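Pay the people who teach the robots, and ask them what they know

Most arguments about household robots are about the finished machine: what it will cost, whether it will be safe around a toddler, who gets blamed when it drops a plate. I think we should spend more time on the teaching, which is where the quality of the thing gets decided.

I spent part of March working remote control shifts for Ullura, a small company that collects demonstrations for kitchen robots. The job is simple to explain. You look at a kitchen on a screen, often a simulated one, you hold a controller, and you move the arm through a task while the software records every motion. Open the microwave. Close the microwave. Turn the knob. My total at the end was 609 accepted recordings. The project wanted 3,000 for its first training set.

The pay was by accepted recording. A clean one counted, a clumsy one was thrown out, and the reviewer's idea of clean was a smooth path from start to finish with no pauses. I got good at this. So did the other operators on my shift.

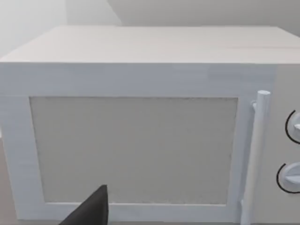 The trouble is that a smooth path is only part of what a person does with a microwave door. At home I come at the handle from the wrong side, bump it, back off, try again. I pull and the whole appliance slides an inch, so I put my other hand on top. Those corrections are the most useful thing I could show a machine, and under our rules they were worth nothing. Of my rejected recordings, 327 had a recovery in them. I missed, fixed it and finished the job. They were deleted anyway.

Supporters of this way of working say that bad examples teach bad habits. There is something to that. A robot that copies my hesitation will hesitate. But a recovery is a different thing from a mistake, and it could be labeled and kept. A rival outfit, Clullosen, lets its operators mark the moment where things went wrong and the moment where they got back on track. It takes about 6 seconds per recording.

The other argument is cost, and I find it weaker. The companies already pay for the attempt in rent, equipment and electricity. The only part they don't pay for is the operator's time, and that makes people play it safe. On my shift we all learned to start from the easy positions and take the same route to the handle. Nobody told us to. The pay sheet did.

I would change two things. Pay by the hour, with a reasonable floor on output. Then give operators a comment box and have an engineer read it. By my second week I knew which camera angles hid the fingertip and which knobs I overshot every time. I had nowhere to write it down.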